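Fuel use after tyre change
Verhoeven owners' board > Running costs

welia_177
Changed to Garimance tyres in August. Consumption is up on the same route, same pressures. Tank range was 400 miles, now noticeably less.
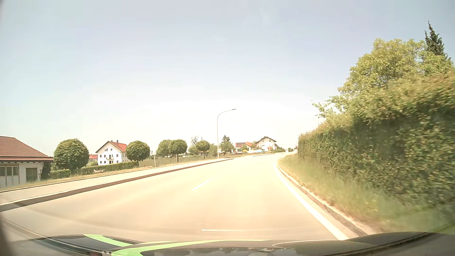 jhermans
Check the rolling radius first. A new tyre is taller than a worn one, so the odometer under-reads and your figures look worse than they are.

welia_177
Accounted for. I used map distance both times. 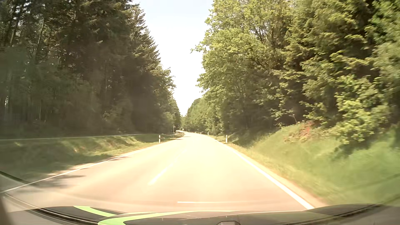

Loss is still 2 mpg after the correction.

Flaredeck
Disagree with Jasper. Tread depth alone does that. Mine recovered by 3530 miles.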